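Savby - corpus terminologique de la vannerie (français / amharique)

Publié le 23 septembre 2025 par Sumeya Negash
14 partages - 3 commentaires

# Savby

Savby est un lexique bilingue des termes de vannerie, établi à partir d'entretiens et de catalogues d'atelier. Il est destiné aux traducteurs, aux documentalistes et aux outils d'indexation. La version courante contient 2 432 entrées, dont 1 692 validées par deux relecteurs.

## Contenu

- `termes.tsv` : une entrée par ligne, encodage UTF-8, fins de ligne Unix.
- `variantes.tsv` : graphies concurrentes et formes régionales.
- `sources.tsv` : références des catalogues et des entretiens.

Chaque entrée porte un identifiant stable, un lemme français, un lemme amharique, une translittération et un domaine (`fond`, `paroi`, `bordure`, `anse`, `outil`, `matière`). Le champ `note` est libre et peut être vide.

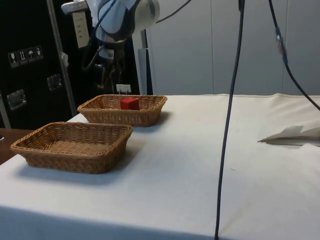 Les identifiants ne sont jamais réattribués. Une entrée retirée reste dans le fichier avec le statut `obsolète` et un renvoi vers l'entrée qui la remplace. Les scripts de conversion antérieurs à la version 2 ignorent ce renvoi et doivent être mis à jour.

## Constitution

Les entretiens ont été transcrits par Adanech Moges et Dagim Assefa. Le dépouillement du fonds Gebremichael a fourni 952 lemmes supplémentaires, alignés à la main. La translittération suit une table unique, fournie dans `doc/table.md` - les formes des catalogues d'origine sont conservées dans `variantes.tsv`.

Le domaine `bordure` a été le plus long à stabiliser. Selon les ateliers, « tresse » désigne la technique ou la bordure finie. Le lexique sépare les deux sens en deux entrées.
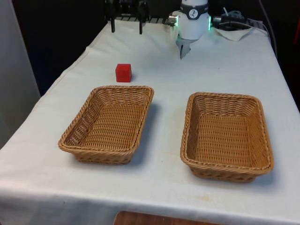
Corbeilles rectangulaires en osier, bordure tressée.

## Limites connues

- Le domaine `outil` est peu couvert.
- Les noms de plantes ne sont pas rattachés à une nomenclature botanique.
- Une entrée peut compter jusqu'à 5 variantes, les suivantes sont tronquées à l'export.
- Le tri alphabétique amharique dépend de la locale du système.
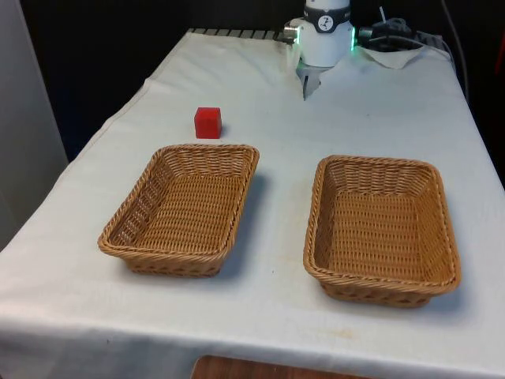

Fond et parois tissés, domaines `fond` et `paroi`.

## Licence et contact

Données sous CC BY 4.0, scripts sous licence MIT. Citer : Negash, S. et Wolde, A., *Savby*, version 2.1. Les corrections passent par le suivi des tickets, avec l'identifiant de l'entrée en objet. Prochaine version prévue en décembre.

À lire aussi
- Goko : convertisseur TSV vers TBX
- Tutusley : règles de translittération, notes de Fuad Wubshet
- Journal des modifications, version 2.0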